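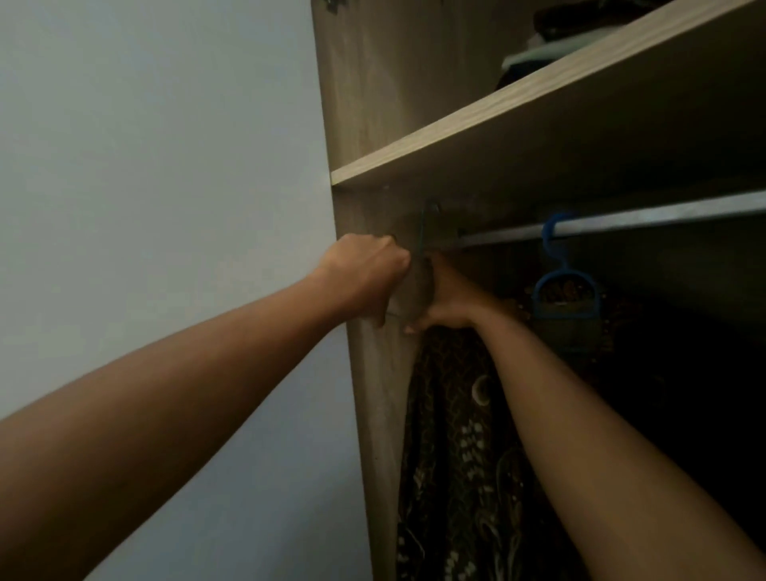 Minutes of the April Meeting, Murkeck Veterans Association

The meeting was called to order at 7:00 p.m. in the main hall. A quorum was present. The minutes of the previous meeting were read and approved without changes.

1. Memorial restoration
The chair reported that Bedeo has finished recutting the worn names on the north face of the war memorial. The south face remains to be done. The final invoice of $385 for cleaning was approved for payment.

2. Battlefield tour
Members reviewed two quotes for coach travel to the cemeteries in the fall. The quote from Solis included the overnight stop; the other did not. It was moved and seconded that Solis be engaged – carried, with 2 opposed. Seats are limited to 40, and widows and widowers of members will have first choice until the end of June.

3. Regimental history
The Okoth Press has offered to reprint the regimental history in a run of 100 copies. Members asked that the errors in the roll of honor be corrected first. The secretary will send the press a list of corrections before the next meeting.

4. Standard bearers
A second bearer is still needed for the summer parade. Training will be given. The item was carried over.

5. Other business
The request from the middle school for a speaker was accepted. Almost all dues for the year have been received.

The meeting adjourned at 8:25 p.m.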